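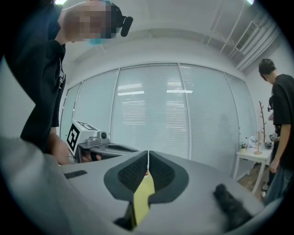 Grippers in hand, blinds closed, by the window wall.

Print this post | E-mail this post

2021-10-10
by Imad Rizk

My job title at Rawashdeh changed in January. I used to be a packer. Now I'm a "demonstration associate," so I pick things up and put them down for the benefit of a machine that would like to learn how. My mother asked if it was a promotion. I told her it came with a hat.

The hat is a camera on a strap and it pulls my hair. The other half of the outfit is the gripper, a hand-held claw with the same kind of fingers the robot is going to have. You stop using your own hands, which you've spent a lifetime getting good at, and you move a bottle with this thing as if you'd been born with it. My first week I was slower than my niece, and she's 6. By the second month I was opening my car door with two stiff fingers.

There are things you find out about your own work when you have to do it for a recording. I never knew I nudged a bag before I lifted it. Samira Nseir, who packed next to me for years and now demonstrates next to me, spotted it on the playback and said the robot was going to inherit my nudge. Somewhere at Caltalgate there will be a row of arms all giving the bag a little poke first. I want a royalty.

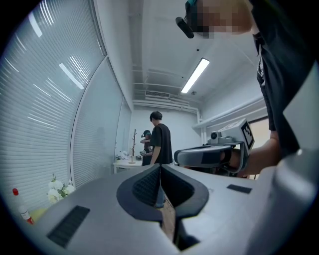
The target for a full shift is 205 good takes. A take is bad if you drop the thing, or scratch your nose, or hesitate in a way the software doesn't care for. Packing had a rate too, but the belt never had opinions about my hesitating.

What people ask is whether I mind training my replacement. Some days, sure. My wrists don't miss the line, and the pay went up a little, and the room has air conditioning. But we were told two of us from the old crew would stay on to "supervise" once the robots go live, and there are 6 of us, and everyone has done that subtraction and been very polite at lunch ever since.

Samira thinks she'll get one of the spots. She probably will. She has much cleaner takes than I do, and she's been offering to fix my nudge.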